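The Morning the Arm Wouldn't Let Go

Posted Thursday, April 10, 2025 by Amos Kasprzak

Print this post | E-mail this to a friend

Okay, so I promised I'd write up the cable thing, and I've been putting it off for a week because it makes me look a bit dim. Here goes.

Some of you know we've been running the tidy-up task at Cotesbridge since January. Paper ball on table, arm picks up paper ball, arm drops paper ball in trash can. It sounds like nothing! My sister thinks I get paid to play wastebasket basketball very, very slowly. But crumpled paper is a rotten thing to grab (every ball is a different shape, and it squashes when you squeeze it), and by the end of March we were getting 87 good drops out of a batch of 200, which had me feeling pretty smug.

Then we had the bad morning. First 20 tries went fine. On the next one the fingers closed, the arm lifted, swung over toward the can, and... stopped. Joint fault, red text on my screen, arm hanging there with the paper still pinched. I cleared it, sent it home, tried again. Same fault, same part of the swing.

Naturally I blamed the software. Osvaldo Medeiros had pushed a change to Doseo (our little motion planner, named after a bakery order I won't explain) the night before, so I sent him a message that was ruder than it needed to be. He rolled it back. Same fault. Sorry, Osvaldo.

I went after the payload setting next, and then the speed, and then I'm ashamed to say I wiggled the emergency stop button a few times like that was going to help.

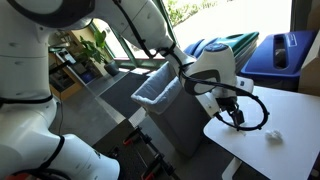
What it was

Halfdan Frandsen wandered over with his coffee, looked at the gripper for maybe ten seconds and said, "How much slack do you have in that loop?"

Well. Too much in one place and not enough in another. The cable at the gripper makes a big loop out past the fingers and back under, and when the wrist rolled to line up with the can, the loop was catching on the rim and pulling tight. The arm felt a load it didn't expect and quit, exactly like it's supposed to. The fault was the safety stop doing its job, and I'd spent most of a morning trying to talk it out of it. I had even been about to raise the force limit by 40 percent, and I really don't like thinking about that one. A yanked connector would have been the cheap outcome.

The fix was boring. We rerouted the cable closer to the wrist, added a strap, and I capped how far that last joint is allowed to roll. Now I also run the whole path once at crawl speed with my eyes on the cables before I start a batch, and I've got a sticky note on the monitor that says LOOK AT IT FIRST in Halfdan's handwriting.

Next week I'm over at Culldale for two days, so no post unless the train has wifi.

Filed under: Robots, Things I Broke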